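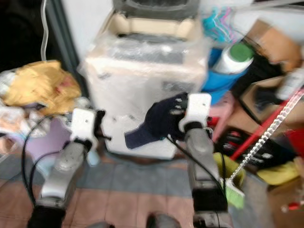
Head camera view, loading task. Navy glove in the right gripper, washer lid up.

Friday, February. Notebook, laundry loading, Mutska policy branch.

Start 9:40. Goal for the day was to finish the comparison between the two camera-conditioning variants on soft items, and to find out why the release step is so much worse than the grasp step in the cluttered layout.

Background for anyone reading this without the earlier pages. The policy takes the head view plus joint state and predicts a chunk of actions. Variant one (Laskowska) feeds the full head image at one resolution. Variant two (Undunora) feeds the same image downsampled, plus a second crop that follows the projected position of the active gripper. Same encoder, same data, same number of training steps. The only intended difference is where the pixels go.

Training set is 395 teleoperated episodes, all on top-loading machines, all with the lid already open at the start. Items are gloves, socks, dish cloths and a few T-shirts. Gloves are the hard class. The fingers fold against the gripper and the cuff hangs free, so the item is long in one direction and the policy has to lift well past the rim before it moves in over the opening. With a sock bunched in the jaws you can get away with much less height.

Both variants grasp well. I am not going to spend more time on grasp. The misses that remain are mostly in the approach, when the item is flat against the floor covering and the fingers close above it. Logged under the old heading and left there.

Release is where they come apart. Three failure types so far, same labels as before:

R1, early release. Gripper opens before the item has cleared the near rim. Item ends up draped on the front edge or on the floor.
R2, drag. Item is over the opening but the cuff or sleeve is still outside. Gripper opens, item slides back out.
R3, no release. Gripper hovers over the drum and the open command never comes. Episode times out.

Laskowska is mostly R1 on gloves. Undunora has fewer R1 but more R3, which I did not expect. The crop was supposed to make the release decision easier.

10:25. Went through the R3 rollouts from Undunora with the crop displayed next to the full view. When the gripper is high and over the opening, the crop is filled almost entirely by the white gripper body and the beige inner rim. The hanging part of the glove falls outside the crop at the bottom. So the policy sees a gripper, a bit of rim, and no cloth. In training that appearance is common right after release and in the retreat, and it is plausible that the policy thinks it has already finished. The joint state should rule this out, the gripper width being one of the inputs, but a glove compresses to very little and the measured width when closed on it is close to the width when closed on nothing.

Checked that last point on the bench. Closed on the glove fabric at a single layer, then closed empty. The readings overlap within encoder noise. Folded double they separate. So the width channel is informative for a bunched sock and close to useless for a glove held by the fingertips. I should have checked this in the first week.

Tried three things, in this order.

(a) Bigger crop. Scaled the crop window so that the hanging cuff stays inside at full lift. No retraining, only a change at inference. Bad idea and I knew it. The approach phase got worse and the release phase did not get better. Discarded.

(b) Retrained with the larger crop window from the start, 2,000 steps from the shared checkpoint. Ran over lunch. R3 went down on gloves. R1 came back a little, but short of the Laskowska level.

(c) Left the crop small but shifted its center downward along gravity in the camera frame, so that the gripper sits in the upper part of the crop and whatever hangs from it fills the rest. Same 2,000 steps. This is the one I like. R3 on gloves nearly disappears in the rollouts I have, and the approach phase is unaffected as far as I can see. Too few rollouts to put a rate in here. I will fill in the table when the full set is run.

13:50. Wrap glare. The machine still has the clear plastic on it, and the wrinkles across the front and top give bright reflections. I had been putting part of the early releases down to this, on the argument that a highlight near the opening could be read as the rim edge. Looked for it properly. Took the start states from Laskowska R1 episodes and painted out the highlights on the front panel by hand, then compared the predicted gripper channel with and without. The predicted open time moves by less than one chunk step in every case I tried. Glare on the front panel is not the cause. I have not tested highlights on the control area just under the opening, where the shapes behind the plastic are dark and the contrast is stronger. Open item.

The Prustlow calibration was redone before the afternoon runs. Head camera to right arm base was off by enough to see in the overlay, left arm was fine. Old values are kept in the config under the previous tag. All rollouts before this point use the old values and all after use the new ones, so do not pool the morning and afternoon results for (b) and (c). I will rerun (b) with the new calibration so there is a fair comparison.

14:30. Clutter. The cluttered layout has household stuff on both sides of the washer: hangers, bucket, stool, bags and box on the right, cloth heap and plastic bags on the left. In the clean layout we have only the machine and the item. My working assumption was that the clutter hurts through distraction in the image. The saliency maps for Laskowska support this weakly. There is some weight on the yellow cloths, one on the left heap and one at lower right, and hardly any on the rigid objects. Cloth attracts attention in a policy trained to find cloth, fine.

What the maps do not show is that the clutter also narrows the free space for the right elbow. The teleoperated demonstrations in the cluttered layout come in over the machine on a flatter path than the clean ones, with the elbow kept in. Plotted end effector height at the moment of crossing the near rim, clean against cluttered, demonstrations only. The cluttered ones are lower. So part of R1 and R2 in that layout is learned from the operators, who cleared the rim with a small margin because they could see the cuff and correct for it. The policy copies the margin without the correction.

This changes how I read last week's result. We reported the drop from clean to cluttered as a perception effect. Some of it is a demonstration effect, and the split is unknown. To separate them:

- Replay clean-layout demonstrations with the cluttered background composited in. Image changes, trajectories do not.
- Collect a small set in the cluttered layout with the instruction to lift high before moving in. Trajectories change, image does not.

The second needs an operator and half a day. The first I can do at my desk, but compositing around the arms will be ugly, and the masks for the cables are poor. The black cable loop outside the left arm is regularly segmented as background. May be good enough for a first look.

15:40. Left arm. In the glove episodes the left arm does nothing useful, it waits with its gripper toward the machine. I had considered masking its action channels to save capacity. Tried it quickly on (c) at inference by holding the left arm at its start pose. No visible change on the right side. Not worth a training run, and we will need the left arm for shirts anyway.

Two bugs found while doing this, both mine:

1. The crop center was computed from the commanded pose and not from the measured pose. At high speed the crop leads the gripper by a few pixels. Fixed. Effect on results is probably small, but (b) and (c) were both trained with the bug.

2. The timeout counter started at policy load and not at first action. Slow loads were counted against the episode. A few of the R3 labels from this morning may be nothing more than this. Need to go back through the logs and relabel before anyone quotes an R3 number.

Number 2 is annoying. It does not explain the hover, which is plain in the video, but it will have inflated the count for Undunora, whose load time is longer because of the second image stream.

To do, next session:

Relabel R3 with the corrected timeout.
Retrain (b) and (c) with measured-pose crop and new calibration.
Rim crossing height for policy rollouts, same plot as for the demonstrations.
Highlight test on the control area under the wrap.
Ask for operator time for the high-lift set.
Fix cable masks, or decide to live with them.

Checkpoints for (b) and (c) are in the Mutska folder with the suffix "precal". Do not use them for anything except comparison with the morning runs. Arms parked and powered down 16:55.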